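Gripper trials: your questions

I get the same emails every time I post a gripper comparison, so I've put my replies in one spot. I work out of a converted garage in Vindale and I pay for my own gear (mostly!).

Which grippers have you compared so far?

Three. The Lirelholm two-finger, the Voruvow soft one, and a set of fingers I printed myself over a very long winter. They all go on the same arm with the same wrist camera, otherwise I'd be comparing arms and cameras as well and I'd never finish.

How does a trial run?

Each gripper gets 60 goes at each object, and I move the object between goes so the arm can't get by on a memorized path. I log a grab, a fumble or a miss, then make a cup of tea and do it all over again with the next one.

Why do you bother with balls? Nobody I know needs a robot to pick up balls.

Fair enough, but a ball is a brilliant tattletale. If the fingers close even a bit off centre it squirts out sideways and you're chasing it under the workbench. Boxes forgive you. A smooth ball on a flat white surface gives you nothing to hide behind, and the colour stands out nicely for the camera too.
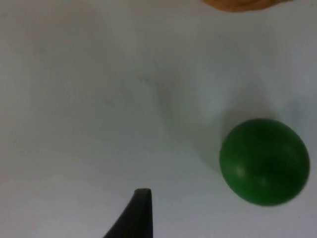 Shadows are the other thing I'd warn you about. My first colour threshold was so generous it took in the dark patch beside the object, and the arm kept aiming off to one side. I blamed the gripper for two evenings before I clued in. Tighten up the threshold before you go swapping hardware!

Is a blurry wrist camera a problem?

Less than you'd think. I dropped the Ugwu controller's image setting to 40 per cent quality one night just to see, and my grab count hardly budged. Lag bothers me way more than softness does.

So which one should I buy?

For small hard things, the Lirelholm. It got 91 per cent of its grabs on my last full round. If you're handling fruit or anything squishy, I'd go for the Voruvow and put up with how slowly it opens.

Can I get your printed finger files?

Yes, once I've fixed the mounting holes. Ask me again in June.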